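De : Catarina Frade
À : liste Flaneo
Objet : Re: [flaneo] Pliage, agrafage et autres malheurs

Le samedi 13 novembre 2021, Vasco Peixoto a écrit :

> Bonsoir à toutes et à tous,
> Je relance pour le numéro d'hiver. Faut-il rester en A5 agrafé ou passer au dos carré collé, comme le suggérait Laurinda ? Jurnier me demande une réponse avant la fin du mois. Et quelqu'un sait-il pourquoi la page 12 du dernier numéro est imprimée à l'envers dans mon exemplaire ? Est-ce voulu ?
> Vasco

Cher Vasco,

Non, ce n'était pas voulu, mais Sofia a déjà reçu deux lettres de lecteurs qui trouvent le geste audacieux, alors je propose de ne pas démentir.

Sur le format, je vais être pénible, tu as l'habitude. Le dos carré collé, c'est très beau, ça tient debout dans une bibliothèque et ça fait de nous des gens sérieux. Seulement il faut de l'épaisseur. Avec nos 57 pages (dont une blanche que personne n'a jamais assumée, et un nombre impair qui devrait déjà nous inquiéter), on obtient un dos sur lequel même le mot « Flaneo » ne tiendra pas, sauf à l'écrire à la fourmi. 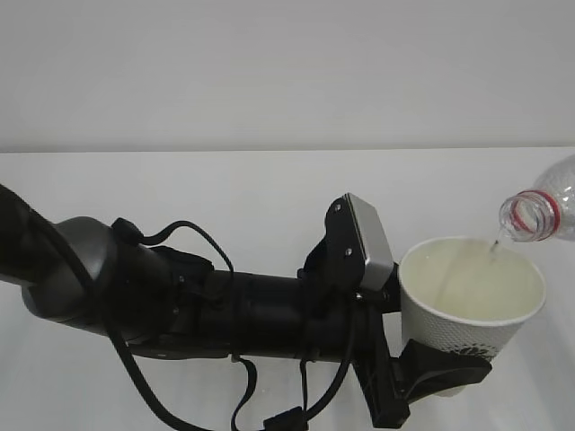

Bras noir, table blanche, mur gris pâle.

J'ai quand même demandé un devis chez Marinho, par acquit de conscience. Pour le même tirage, l'agrafé revient à 483 euros et le collé à 648, hors livraison. La différence nous paierait le papier crème dont Laurinda parle depuis trois ans avec des trémolos. Elle m'a d'ailleurs envoyé un échantillon par la poste, sans un mot, dans une enveloppe à bulles. J'ai compris le message.

Reste la question du pliage. L'an dernier nous avons tout plié nous-mêmes dans ma cuisine et je retrouve encore des agrafes dans le tiroir à couverts. Pui-shan avait mis au point une méthode avec un plioir en os et une patience que je n'ai pas. Mes exemplaires à moi sont reconnaissables : ils s'ouvrent tout seuls, comme des huîtres fatiguées.

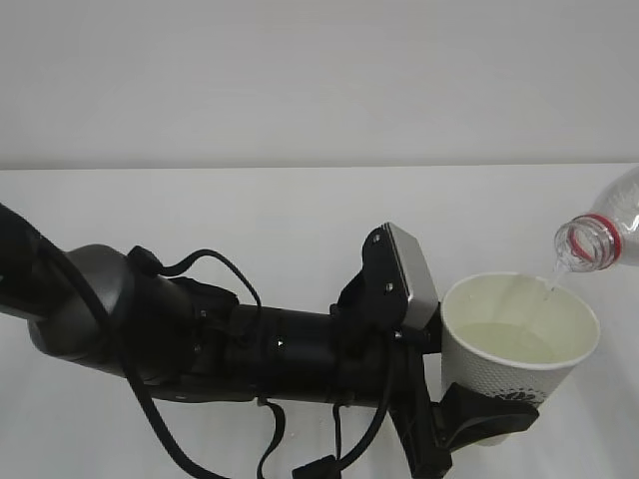

CE QUE JE PROPOSE

On garde l'A5 agrafé, plié et rogné par Jurnier. On descend à 56 pages, donc quelqu'un sacrifie un poème. Pas la peine de tous me regarder, le mien fait quatre vers.

Papier crème à l'intérieur, couverture en 238 grammes si ce grammage existe ailleurs que dans le mail de Sofia. J'ai cherché, j'ai trouvé du 240. Sofia, peux-tu vérifier que tu n'as pas recopié le numéro de ta rue ?

Pour les polices, je supplie qu'on en utilise deux au plus. Le sommaire du dernier numéro en comptait cinq, dont une qui imitait le bambou.

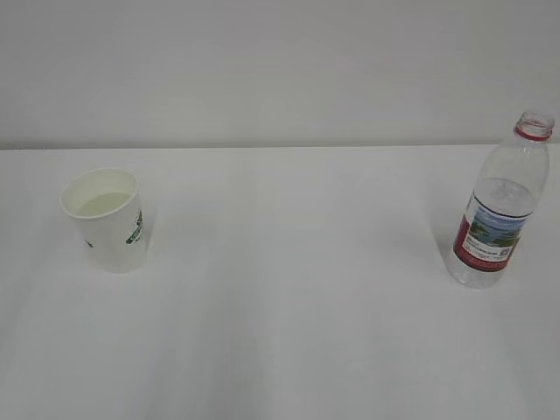 Enfin, les envois. Les enveloppes Vanden que nous avions achetées sont trop petites de quelques millimètres, ce que nous avons découvert après avoir collé les timbres. Il m'en reste un carton entier et je les cède contre n'importe quoi, y compris du silence. Si vous avez une adresse pour du C5 solide, sans fenêtre, avec une bande qui colle pour de bon – celle des Vanden se décolle dès qu'il pleut sur le facteur –, écrivez-moi.

Vasco, tu peux dire à Jurnier qu'on sera prêts. Les textes me parviennent en un seul fichier par personne, avec un titre, et ce titre n'est pas « version finale 3 ».

Je vous embrasse,
Catarina

P.-S. Pui-shan, j'ai toujours ton plioir. Il est très bien pour les étiquettes de confiture.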